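Skandstead folding music stand, light blue: six months in
03/06/2019 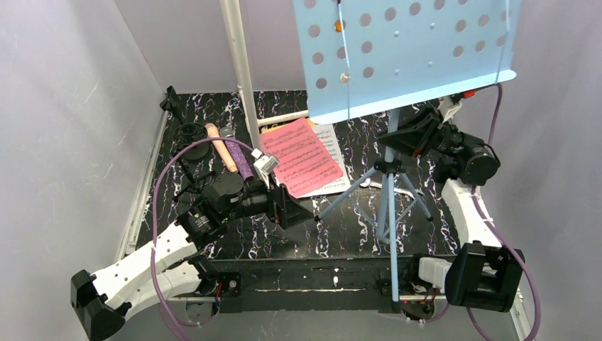
Nuria Kumsa told me before I ordered that any stand under fifty bucks would droop the minute I put a real book on it, and that I'd be back to her old Gidey by summer. So I've had that in my ear since January, every time I set this thing up!

I paid 40 dollars for it, and the first thing I'll say is that I love the color. My last stand was black and I tripped over it constantly. The pale blue is cheerful, and the desk is one solid piece with rows of round holes punched through it, so single sheets don't slide down between wires like they did on my old Rakovel.

Now, the droop. With loose sheets or a thin duet book (we're playing a lot of those lately), the desk stays where I put it. With my big 57-song collection it does sink a little, maybe once an evening, and I have to give the tilt knob another good twist. Annoying, but I can live with it. Nuria says she can't.

The tripod legs spread nice and wide – almost too wide if you're sharing a small room with a cello. Mine has lived on carpet and on the tile at Renton Hall and it hasn't tipped on either one. Folding it up took me a few tries, and the paper instructions are no help at all.

What I'd change: a deeper lip at the bottom for thick books, and a carrying bag that isn't 20 dollars extra. I skipped the bag and use an old yoga mat sleeve, which fits if you take the desk off first.

Would I buy it again? For home, yes. For gigging every weekend I'd probably spend more.

Noemi Sartori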